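About Sondier

Sondier is a community school of bookkeeping, which we realize is a hard sentence to follow. We teach evening classes in Valldale, on the second floor above Shih Dry Cleaning, and the stairs count as your exercise for the day.

Chi-keung Sin started the school after doing his neighbors' taxes at his own kitchen table for 12 years. His family wanted the table back. The first class had four students, three of whom were related to him.
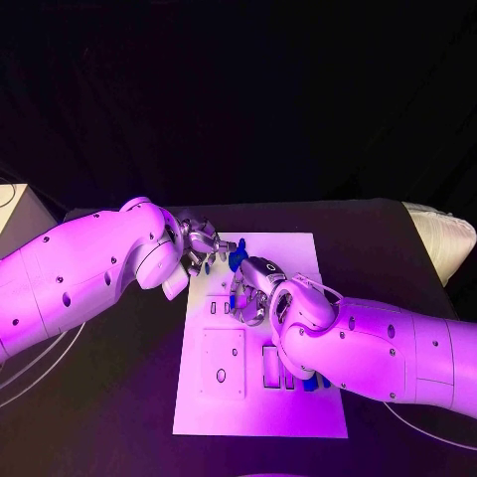
Student Services

We handle enrollment, payment plans, parking complaints and the annual question of whether the final can be taken in pencil (yes). Last term we signed up 157 students, a few of them on purpose after mistaking us for the beekeeping school.

Tuition covers the workbook. It does not cover a second workbook when the first meets your coffee. Calculators can be borrowed at the desk in exchange for your car keys, a policy that has done wonders for our calculators.

New classes begin in May. Call before six, or leave a message and speak slowly.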